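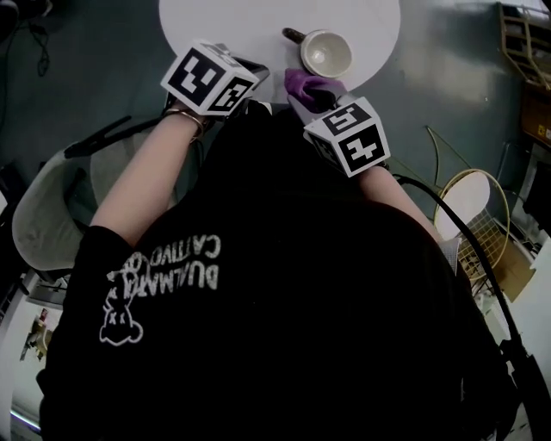

The Round Table, the Cups and the Rest of the Corner

Welcome to the gallery! I've been promising this page to Daranee Sitthichai since July, and she has been very patient while I moved furniture back and forth. It's about one corner of our place on the second floor and the things that live in it: a round white table, a gray chair, an ever-changing number of cups. I love this corner more than is reasonable, and I've written a line or two (sometimes more, sorry) for each thing.

The table

Round, white and completely plain on top. I wanted a round one for years and kept talking myself out of it, mostly over where to push it when people come by. Then I borrowed one for a weekend and that was that. You can walk past it in the dark without catching a hip on a corner, and four people can squeeze up to it if they like each other.

The light top shows every crumb and every coffee ring. I've decided I like that. Wiping it takes ten seconds with a damp cloth, and it looks brand new each time!

The white cup with the brown handle

My favorite thing in the whole corner. White ceramic, dark brown handle, nothing else going on. Rizwan Butt found it on the bottom shelf at Iten, a little secondhand store two streets over, and paid 2 dollars for it. He has tried to claim it back since then and I have refused every time.

It holds exactly as much tea as I want at four in the afternoon. The handle fits two fingers — three if you have small hands, and Daranee does.

The chair

Gray upholstery, padded seat, nice rounded shape. I looked at a wood one first, very handsome, and couldn't sit in it for longer than a bowl of soup. With this one I've read entire books. Gray was the safe choice and I worried it would look dull next to all that white, but against the dark floor it comes out soft and warm, especially in the morning.

If you're picking a chair for a round table, bring a tape measure and check the seat height before anything else. I returned two before this one, and both times it was the height.

The floor

Dark gray-green with a bit of a shine to it. It was here when I moved in and I had big plans to cover it up with a rug. I got as far as ordering one (the Fenura, in oatmeal) and sent it back after an evening. The floor was better! The white table seems to float on it.

Dust does show, so I sweep most mornings before breakfast. Socks slide beautifully on it.

Cords

Every nice corner has cords, and mine has black ones. I coil whatever isn't in use and leave it at the side, well away from chair legs. Over, under, over, under, the way Rizwan taught me, so it opens out flat without those horrible twists. I used to wind them around my elbow and then wonder why they always fought back.

I've tried two kinds of clips and a box with a lid. The box was fine, but I kept losing the lid.

Clearing the table

I have a whole routine for this now and I'm weirdly proud of it. Cups go first, always by the handle, then anything small near the rim, then the wipe. A round top has no back edge to line things up against, so stuff drifts outward during the day and ends up closer to the curve than you'd want. One slow lap before bed and everything comes back to the middle.

Daranee does it the other way, from the middle out, and gets it done faster than I do. We've discussed this at length.

The tray that didn't stay

I bought the Idutard tray in black, thinking it would keep the cups together. Lovely object, wrong shape. A rectangle on a circle bothered me every single time I walked in, so now it lives on top of the fridge holding onions and it looks terrific there.

The puzzle phase

For most of last winter the table belonged to a 1,000-piece puzzle of a harbor. We ate standing up at the counter for weeks and I regret nothing. Round tables are surprisingly good for puzzles, everybody gets a place and you can just shuffle sideways when your section gets boring. The sky alone was 314 pieces (Rizwan sorted them into bowls and kept a tally on the back of an envelope) and all of them were the same blue.

The lamp, eventually

There's no lamp I'm happy with yet. I'm going back and forth on the Mikkelsen, the small one with the fabric shade, priced at 49 dollars. Daranee thinks it's too yellow. I think yellow is the whole point of a lamp after dark, so we'll see who wins. I'll add it here when it arrives!

A few answers, as people keep asking

The cup goes in the dishwasher, top rack, and the brown on the handle has held up fine so far. The chair gets vacuumed with the little brush attachment and I've never had to do more than that. I don't use coasters. I know. I own a set, it came with something else, and it's in the drawer with the takeout menus.

Next up is the kitchen shelf, which has far too many jars on it and one very good butter dish. I want to get the jars relabeled before I put that page together — half of them still say "rice" and only one of them has rice in it.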